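**Members' Board > Practice and Retreats > Length of the silent period at the April retreat**

**Posted by: Suritau_Office**

Members are advised that the April residential retreat at Platevmont will include a silent period of 40 hours, beginning at 6:00 p.m. on the first evening. Yaowalak Phuthong will lead the morning sittings, each lasting 60 minutes. Daranee Kaewmanee will give the evening readings. Comments on the schedule may be posted in this thread until registration closes.

---

**Posted by: utville_sitter**

I thank the office for the notice. I wish to register a concern about the length of the silence. Last year's period ended after one night, and several first-time members of the Utville group found even that demanding. A longer period may discourage them from attending. I would ask that beginners be allowed to leave the silence at noon on the full day.

---

**Posted by: M_Harrow**

I respectfully disagree with the previous member. A silence that some participants may leave at noon is difficult for the others to keep, particularly in a shared dining hall. Those who are unsure may attend the day program at Utville, where talking is permitted between sittings.

---

**Posted by: Daranee Kaewmanee**

Both points have been noted. The readings will be short and taken from the beginners' text, so no prior study is required. Any participant in difficulty may speak with Yaowalak or with me in the small office beside the hall at any hour. This has always been our practice.

On the matter of meals, breakfast will be served after the first sitting. Fruit will be available between meals for those who do not take the evening meal.
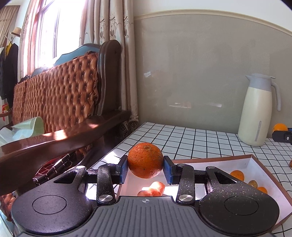
*A large orange.*

Participants with dietary restrictions should inform the office when they register. Requests made on arrival cannot always be met.

---

**Posted by: utville_sitter**

I am grateful for the reply. I was not aware that participants could speak with the teachers during the night. I would still prefer a shorter period, but I will pass this information to our group. May I ask whether walking practice on the lower path counts as part of the silence?

---

**Posted by: Suritau_Office**

Walking practice is part of the silent period. Participants are asked to stay on the lower path and to return when the bell is rung.

---

**Posted by: lantern619**

Will there be chairs in the hall? I can no longer sit on a cushion for a full sitting, and the notice does not mention seating.

---

**Posted by: Suritau_Office**

Chairs will be placed along the rear wall. Please request one on the registration form. The schedule stands as announced, and the objection raised above will be recorded with the other comments.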